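Pluma (software)

From the Toltel wiki, robot software section

Pluma is a control and perception package for robot arms that handle cloth. It takes pictures from a small camera at the wrist, works out where a piece of fabric lies and how it is folded over itself, and sends short motion commands to the arm many times a second. It was started by Divina Talavera and Junpei Hirose, who wanted a single program that could deal with shirts, towels and pillowcases without a separate script for each. The first public version came out in July 2019.

Background

Cloth is one of the great puzzles of robotics! A metal bracket has the same shape every time it is picked up, so a planner can store that shape and look it up. A shirt has a nearly endless number of shapes, and touching it in one place can change it everywhere else. Earlier tools by the same authors, grouped under the name Doolan, tried to build a full 3D model of the garment before every move. The models were lovely to look at but slow to make, and they were often out of date by the time the arm got there.

Pluma dropped the full model. It keeps a much smaller record made up of edges, ridges and a guess at which layer is on top, and it refreshes that record with each new picture.

Structure

The package has four parts, which run as separate processes and talk over a shared message bus.

Edge finder. Separates fabric from whatever it is lying on and traces the border between them. It was trained on 2,000 hand-marked pictures, most of them prepared by Honeylyn Enriquez.

Fold reader. Looks at light and dark bands inside the fabric and labels each one as a ridge, a crease or an overlap. Matte cotton gives the best results. Satin is still hard.

Planner. Picks a grasp point and a direction to pull. It looks only a few moves ahead and is happy to change its mind.

Servo loop. Runs at 50 cycles per second and steers the wrist using the latest picture, even while the planner is still thinking.

The last two are joined by a small safety layer called Sturov, written by Jayson Espiritu, which limits wrist speed when the edge finder reports low confidence. Sturov can also be used alone and has turned up in several projects that have nothing to do with laundry.

Handling of motion blur

A camera that rides on the wrist moves whenever the arm moves, and blur is the price. The first release simply threw blurred pictures away, which left the servo loop blind during fast moves. Version 13 changed this in a clever way: every picture is given a blur score, and the parts of the program that can cope with a soft picture go on using it. A strong change in color between cloth and background often survives the smearing, so the edge finder keeps working. The fold reader is pickier and waits for a sharper view.
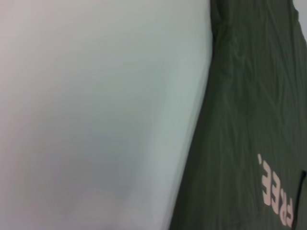
Wrist camera view with motion blur. The slanted border between the pale surface and the dark green fabric stays easy to follow, and the print "FREE." is still readable.

Printed lettering gets special treatment. Large, pale letters on dark cloth used to be mistaken for highlights on a ridge, so Elis Nicholas added a filter that masks flat printed shapes before the fold reader starts. The mask has a nice side benefit, as bent lettering gives a hint of how the cloth beneath it is bent.

Logging and replay

Pluma saves the last 30 seconds of pictures, scores and commands in a ring buffer. When a grasp fails, the buffer is written to disk and can be replayed step by step with any version of the planner, a feature many users name as their favorite.

See also

Doolan
Sturov
Visual servoing
Deformable object manipulation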